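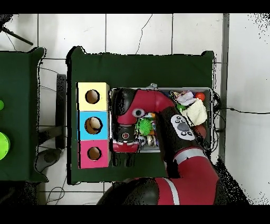 I've sold and set up arms like this for long enough to have strong feelings about paperwork, so be warned — this page is half product listing and half me going on about good practice. If you only want the price, scroll to the bottom.

## The Grevcombe Bench Safety Pack

The pack is what I put together for people running a single arm on a tabletop, sorting and picking and placing, with somebody standing nearby. Most of my customers are small labs and college workshops. They buy a very nice arm, they read that it's "collaborative", and they stop reading there. Collaborative is about how you use the thing! The arm, the gripper, whatever it's holding and the table it's working over all count, and ISO 12100 (the general one on risk assessment) is still where I'd start anybody off.

So what do you get?

- A blank risk assessment in plain words, with a filled-in one for a pick-and-place bench so you can see how much detail is enough
- A stop button on a weighted base, made by Edent, with 2 metres of lead
- Floor tape and a laminated card for marking the arm's reach
- Cable clips and a low rubber cover strip
- A logbook (paper, sorry, I like paper)

### How I'd use it

Do the reach first. Stretch the arm out slowly in every direction it can go, gripper on, and tape the floor wherever it goes past the table. People always measure without the gripper and then wonder why the line is wrong.

Then cables. I'm a terrible nag about cables. Anything crossing a bit of floor where feet go gets clipped or covered, and stools and tripods go outside the tape before you press start.

Bins need a bit of thought too. A gripper going down into a deep bin of mixed bits is a lovely place to trap a finger, and soft knitted or plush things can bunch up and tempt you to reach in and help. Don't! Stop the arm, lift your item out, start again. I'd write that one on the wall if I were you.

Keep the speed low while you're teaching new positions, and have one person in charge of the stop. Write in the logbook who it was. Aslak Brekke at Sandberg got his students to initial each session back in March, and he tells me arguments over who moved what have pretty much dried up.

### What it won't do

It doesn't certify anything. If you change the gripper, or swap soft toys for something with a blade on it, you need to redo the assessment, and the pack has spare sheets for that. The Edent button also needs wiring to the proper safety input on your controller — a spare ordinary input won't do. If you're not sure which is which, ring me before you wire it.

### Sizes and fitting

The standard tape kit covers a square area 2,000 mm on a side. The larger one does 3,000 mm, and that's the one to get if you've two tables side by side. The cover strip comes in 1,000 mm lengths and cuts with ordinary scissors.

Price is on request at the moment, as Paselitz have changed what they charge me for the strip and I'm still working it out. Prices held for anyone who asked before 2020-04-07.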